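January, notebook, open day at Kestcombe

Back from the Kestcombe open day and writing this up before I lose the details (feet are killing me, hall floor is bare concrete). Doors at 10:30, we got in with the second group. The Ristside folks had the first 4 bays and were mostly showing conveyors, so I drifted off pretty quickly!

Best stop by far was Fulach in bay 17. Two-arm bench, one job: the drawer. I stood there way too long asking questions and they were very patient with me. Their log had 3000 tries on it, 97 percent good by their own count. I'd like to see what they call good. Does a drawer left a finger's width open pass? Forgot to ask, so that goes in the follow-up email.

Stuff I want to try on our bench: matte brown top like theirs (ours glares like crazy under the strip lights), and setting the cabinet at an angle to the arms. We always square it up, and I think we're fooling ourselves a little.

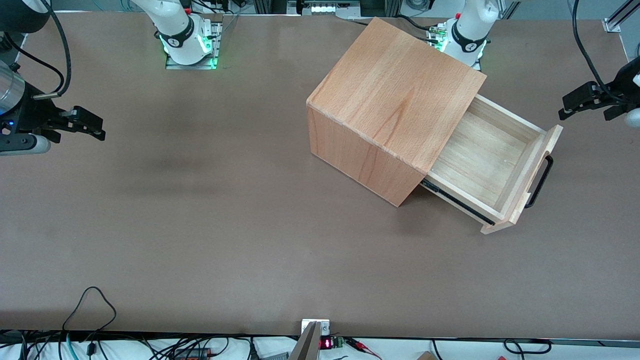 Fulach bench, drawer partway out, both grippers clear of it.

Ask them where they got the U-shaped handle, ours is a knob and it's a pain to grip. Also still owe the shop a drawing for the new mounting plates.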